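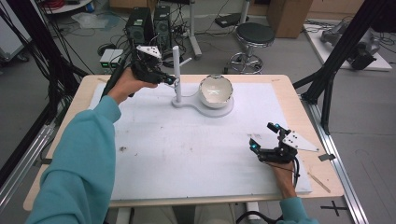
Juketti finally gets folders, and I've already moved everything twice

Print this page | E-mail this to a friend

Wednesday, September 23, 2026

If you've been reading me for a while you'll know I have a bit of a thing for list apps. I download them, I fall in love, I type in my whole life, and then a month later I'm back to writing on the back of an envelope. Juketti is the one that stuck! I've had it on my home screen since last summer, and yesterday it got the biggest update I've seen since I started using it, so of course I stayed up way too late playing with it.

The big news is folders. Real ones, with colors and little icons, and you can put a folder inside a folder (up to 4 deep, which is more than I need, but I can think of a few people who'll hit that limit by the weekend). Until now everything in Juketti lived in one long scroll, and I mean long. My packing list for the lake was sitting between a recipe for peach salsa and a list of movies I wanted to see back in July. I'd gotten used to just searching for things, but it's so much nicer to open the app and see a tidy screen looking back at me.

Moving old notes over takes a minute to figure out. You press and hold on one, then tap any others you want to grab, and drag the whole bunch onto the folder. I made 11 folders in my first sitting, decided that was silly, deleted most of them and started over. Deleting a folder doesn't delete what's in it, by the way – it all goes back to the main list. I found that out the scary way, but all my stuff was still there.

The update also brings 17 new home screen widgets. I went through every single one (I told you, I stayed up late) and a lot of them are the same widget in a different size, but there's a really cute small one that shows one unchecked item at a time and changes when you tap it. I've put that one right under my calendar. The big grocery widget is good too, and you can check things off without opening the app, so you're not standing in the cereal aisle waiting for it to load.

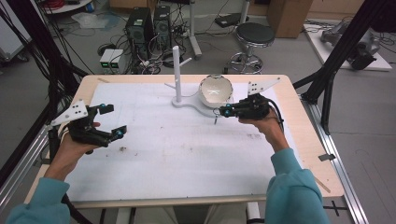

Hands at work over a white sheet on the table.

Sharing got some love as well. You can now share one folder with someone and keep the rest to yourself, where before you had to send each list separately. My sister and I have a birthday gift folder going already. She doesn't have the new version on her phone yet, so she sees it as one giant list, and she's been texting me complaints about it all morning. Make sure whoever you share with updates first!

Now for the part I'm not so crazy about. Brenanus, the company behind the app, has moved the dark theme into the paid plan. If you were already using it you get to keep it, but if you switch to the light theme just to take a look, you can't switch back without paying. I read that in the release notes before I touched anything, thank goodness. I don't mind paying for an app I open every day, but I think taking away something that used to be free is kind of a bummer, and going by the comments on their forum I'm not the only one. The thread on it had 2,835 replies when I looked over breakfast. A reply from the company near the top says they're "listening," so we'll see.

The other thing is the import tool. It's supposed to bring in your notes from Mancuso, which I used before this, and mine came over with all the checkmarks missing. Every item I'd ever finished was suddenly waiting to be done again, including a dentist appointment from ages ago. If you've only got a couple of lists over there I'd just copy and paste them.

The update is out now for phones and tablets, and it should show up by itself if you have automatic updates on. Mine didn't, so I had to go into the store and pull down to refresh before the button appeared. The watch version isn't ready yet.

I'm also halfway through trying Flollthorpe, the new photo sorting app a bunch of you have been asking me about. I'm going to give it another week before I write it up – so far it thinks my dog is three different dogs.

Print | E-mail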